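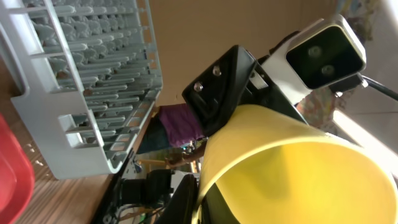
WEDHAM, 28 September 2023 – The town of Wedham will extend its collection of kitchen scraps to all streets north of the river, the public works office announced this week. Until now the service was offered only in the McIntyre district, where 253 households have taken part in a trial that began in May.

During the trial the households gave 3307 kilograms of food scraps, which were brought to the composting yard at Lerna. The material would otherwise have gone to the regional landfill, where the town pays by weight.

"We expected that people would be tired of it after the first month, and the smell in summer was my biggest worry," said Colton Tremblay, who is responsible for waste collection in the town. "The amount went down a little in July, when many families were away, and then it came back to the same level."

Each household in the new area will receive a small pail for the kitchen and a larger brown bin with a lid that locks. The bins will be delivered by truck and left at the front door. Residents do not need to be at home for the delivery. People who live in apartment buildings will share a bin, and the building owner decides where it will stand.

The list of accepted materials stays the same as in the trial. It includes fruit and vegetable peels, bread, rice and pasta, coffee grounds with the paper filter, egg shells and nut shells. Meat and fish are also accepted if they are wrapped in newspaper. Liquids, cooking oil and plastic of any kind are not accepted, and this includes the bags which are sold as compostable.

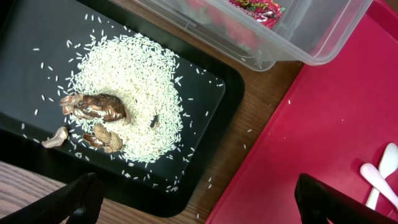 Bags Were the Main Problem

The question of bags caused most of the complaints in the trial. Many residents bought compostable bags in the supermarket and were surprised to find a red sticker on their bin. According to the yard at Lerna, these bags need more time to break down than the food does, and the workers cannot see the difference between them and normal plastic when the load arrives.

Lise Kennedy, who lives on Mill Road, received two stickers before she read the letter from the town again. She thinks the information should be printed on the pail.

"I paid extra for those bags and I believed I was doing the right thing," she said. "Now I use newspaper. It is fine, but you have to wash the pail more often."

The town has listened to this point. The new pails, which are made by the firm Ekatier, have the list of accepted and not accepted materials on the inside of the lid. Households from the trial can ask for a new lid without cost, and they can keep their old pail.

There will also be a change to the collection hours. In the trial the truck came before seven in the morning, and several residents on narrow streets said it woke their children. The truck will now start with the school and the shops, and it will reach the first houses after eight.
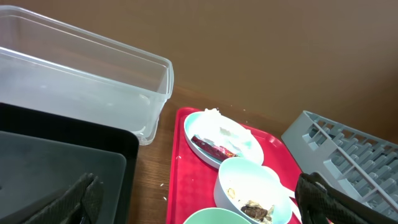
A clear plastic container on a wooden table.

Carter Friesen, who manages the yard at Lerna, said the yard has enough space for the larger amount. A second concrete floor was finished in August, and the old turning machine has been repaired. The finished compost will be given to residents in spring, and each household may take four buckets. What is left will be used in the town parks and on the sports field.

Not everybody is satisfied with the plan. Alby Tapsell, who has composted in his own garden for many years, asked at the information evening if he must pay for a service that he does not need. The answer was that the cost is included in the yearly waste fee, and there is no reduction for people who compost at home. Mr. Tapsell said that he will write to the town about it.

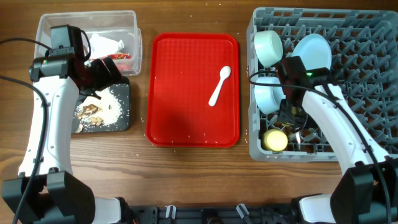

Free lessons on sorting will be given in October at the town library by Aaliyah Lavoie of the public works office. She will explain which things go in which bin and how to keep the pail clean, and she will bring samples from the trial. Paper is a subject that confuses many people. A crumpled white tissue or napkin like the one in the clear container can go in the brown bin if it has only food on it, but the shiny red-and-white wrapper or packet beside it belongs in the garbage. Tissues with cleaning products on them are also garbage.

The lessons last one hour and are open to all residents, also those south of the river, where the service is planned for next year. No registration is needed. Children are welcome, and there will be a separate table for them.

Residents who have not received a bin by the end of October should visit the public works office at 101 Station Street. The office can also exchange a large bin for a smaller one, if the pail and the bin are returned clean.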